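Home recordings teach robots to handle cloth, Harnberg group reports

A robotics group at Harnberg says a robot arm can learn to fold clothes from recordings made in ordinary bedrooms with a hand-held gripper, with no robot present.

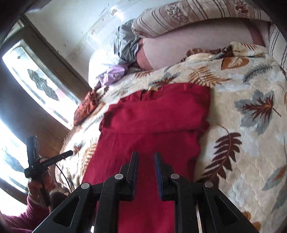
The hand-held gripper over a red fabric item on a bed.

Hanna Horobets and Joon-young Ra collected 1139 recordings in 18 homes. After training on them, the arm folded a top correctly in about 500 test runs.

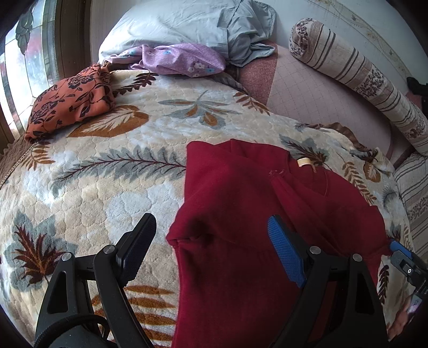
Patterned bedding remains a problem, Horobets said Wednesday, and thick knits still slip. The group plans to release the recordings in October.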